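Adidico Yellow Table Mat, Large

Home / Table and bench / Mats / Large

Size: 116 x 67 cm
Thickness: 5 mm
Color: yellow
Ships: rolled, in a cardboard tube
Price group: B
Listed: 1 May 2021

The Adidico large mat covers most of a work table and gives you one bright surface for small things. It is used for sorting connectors, short pieces of wire, beads, screws, toy blocks and other parts that are easy to lose on a white or patterned tabletop. Dark parts stand out well against the yellow. So do red, green and blue ones. Clear and pale yellow parts are harder to see, and if you mostly handle those you should order the gray version instead.

The mat lies flat under its own weight. There are no suction cups, clips or adhesive strips. It can be lifted at one end to slide loose parts back into a tray, though two people make this easier at the large size.

Who buys it

Most orders come from repair benches, classrooms and people who build kits at home. We also sell it to shops that repack loose parts into bags. Several customers use one half of the mat for parts and leave the other half clear for work. If you keep containers on the table as well, stand them along the far edge. Cups, dishes and bottles are less likely to be knocked over there, and your sleeves stay out of them.

Choosing a size

Measure the table before ordering. The large mat needs a top of at least 116 x 67 cm if you want it fully supported. A mat that hangs over the front will crease at the edge after a few weeks, and the crease does not come out. The medium and small mats are on their own pages. All three are the same color and thickness and can be laid side by side, but the join will catch very small parts.

The mat can be cut with a sharp knife and a straight ruler. Cut from the back. We can't take back a mat that has been cut.

Unrolling

Open the tube at the end marked with tape and pull the mat out by hand. Do not use a hook or pliers. Lay it face down overnight with a book on each corner. Ends that still lift the next day can be rolled the opposite way for an hour.

A new mat may have a slight smell for a few days. Leave it in an open room.

Cleaning

Wipe with a damp cloth and a little dish soap, then wipe again with clean water. Dry it before putting anything electrical back on the table. Marker ink should be wiped off the same day. Old ink leaves a gray shadow that we have not been able to remove. Do not use bleach, acetone or scouring pads.

Crumbs and wire ends collect under the mat as well as on top. Lift it once a month and wipe the table.

What it is not suited to

Hot tools. A soldering iron or a hot glue gun needs its own stand on its own heat-proof pad.
Cutting. Light scoring will mark the surface.
Static-sensitive work. This mat has no ground snap and is not sold for static protection. See the Pumton bench pad for that.
Outdoor use. The color fades in sun.

Stock and delivery

The current lot is 3,000 mats, held at the Rosales warehouse. Orders for one to four mats go out by parcel. Orders of 5 or more are sent flat on a board, at no extra charge, so they don't need to be unrolled. Please say so in the order notes if you would prefer tubes.

Returns are accepted within the month if the mat is clean and uncut. Keep the tube. A folded mat can't be resold and will be sent back to you.

Goes with

Jollar parts dish, shallow
Jollar parts dish, deep
Pumton clear bags, small, pack of 50
Adidico corner weights, set of four

The deep dish is out of stock until later in May. The shallow one is the better choice for very small pieces anyway, as you can get a fingertip or a pair of tweezers under them.

Questions about sizes or bulk orders go to Pushpa Negi at the order desk. For invoices, write to Baltazar Villalobos.

In use with small parts 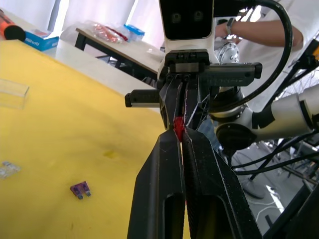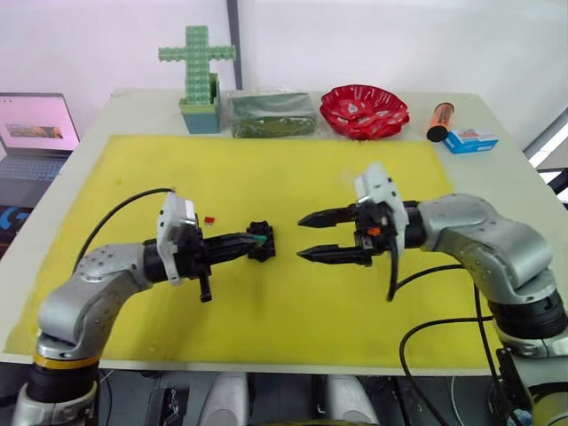
Leopoldo Olvera: We have had ours since last year and the color has held up fine indoors. I would second the advice about marker ink. One corner of ours has a gray patch from a pen that leaked over a weekend. My only complaint is the tube, which was hard to open without a knife, and I nicked the edge of the mat getting it out. Would you sell the flat version in single pieces if the buyer paid the extra shipping?

Reply from the order desk: Yes, for this size only. Write "flat" in the order notes and we will send you the shipping cost before we charge anything.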